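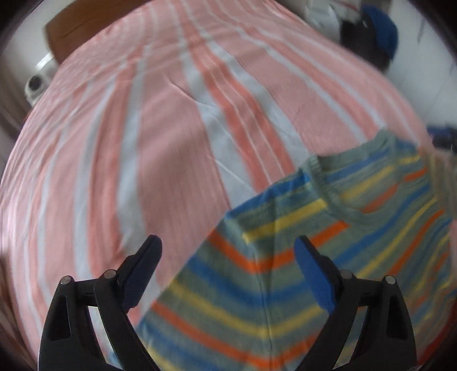
Striped knit T-shirt on a striped bedsheet.

October 7, 2025
By Polyxeni Kouris

Last updated: December

Ticket 134: Vorkent dryer, laundry room, Stavadcombe. Stops mid-cycle with damp load.

Status: closed

Reported fault

Dryer stops part-way through the cotton programme and shows the filter light. Drum light stays on, door remains locked for a short time, then releases. Load is warm and still damp, sheets worst. Restarting gives a few more minutes and the same stop. Small loads of shirts and T-shirts usually finish. The user has cleaned the lint screen before every cycle and says the light comes back regardless.

Machine is the vented model, fitted against the north wall, with a flexible hose to a rigid duct and an outside grille. The duct was put in by Doolan when the laundry room was moved from the basement. No drawing of the duct run was left on site.

Entry 1

Asked for the fault memory. Hold Start and Delay together with the door open until the display blanks, then release. Memory shows the exhaust over-temperature code, repeated, with no motor or door codes. The filter light on this model is shared between a blocked screen and a hot exhaust, so the light alone does not say which.

Entry 2

On site. Lint screen clean. Screen washed anyway in hot water, as fabric softener sheets leave a film that cannot be seen dry. Water ran through freely before washing as well as after. Screen ruled out.

Checked supply at the socket under load, steady. Drum turns freely by hand, belt in good order, no noise from the rear bearing. Door seal intact.

Ran empty on cotton with a probe in the exhaust outlet. Temperature climbed to 65 and held, heater cycling as it should. No stop. The fault does not show on an empty drum with the hose off.

Entry 3

Refitted hose and repeated with a wet load of bedsheets. Exhaust temperature went past the normal holding point, heater cut out on the thermostat, came back, cut out again. Filter light came on and the programme ended. Flow at the outside grille could hardly be felt with the hand.

Took the hose off and ran the same load again, window open. Programme finished. Sheets dry apart from one corner that had rolled up inside a pillowcase.

Conclusion at this point: restriction downstream of the machine.

Entry 4

Hose removed and inspected. Some lint, no crush. Length is more than it needs to be, and the spare was looped behind the cabinet. Cut back by 200 mm and refitted in a straight run.

Outside grille removed. Flaps painted shut along the lower edge, presumably when the wall was last done. Freed with a scraper. Behind the grille there was a pad of lint the full width of the duct. Removed and bagged.

Ran again. Better flow, but still a stop late in the programme on a full load.

Entry 5

Doolan replied with the duct details. The run has an extra bend above the ceiling to clear a joist. Access panel is in the corridor cupboard, behind the shelving. Opened it. Lint packed at the bend, held by two screws that had been driven through the joint into the airway. Cleared, screws taken out, joint closed with foil tape.

Entry 6

Nine full cotton loads run by the user over the following week, all finished. Fault memory cleared before the first and still empty after the last.

The exhaust thermostat was not replaced. Tement had quoted for one on the strength of the code, and the order has been cancelled. Thermostat was opening when it should.

Actions for the site

Clean the lint screen every cycle as now. Check that the outside flaps lift when the machine is running, once a month. Open the corridor panel once a year. Do not paint the grille.

Sheets and small items should go in separately where possible. Duvet covers to be fastened before drying, or small items end up inside and stay wet.

Closed by P. Kouris. Reopen under the same number if the exhaust code returns.

Related tickets

Vorkent washer, long spin on towels, out of balance
Condensation on laundry room window
Door switch on vented dryer, intermittent
Finding the access panel in a boxed-in duct
Tement parts orders: returns and cancellations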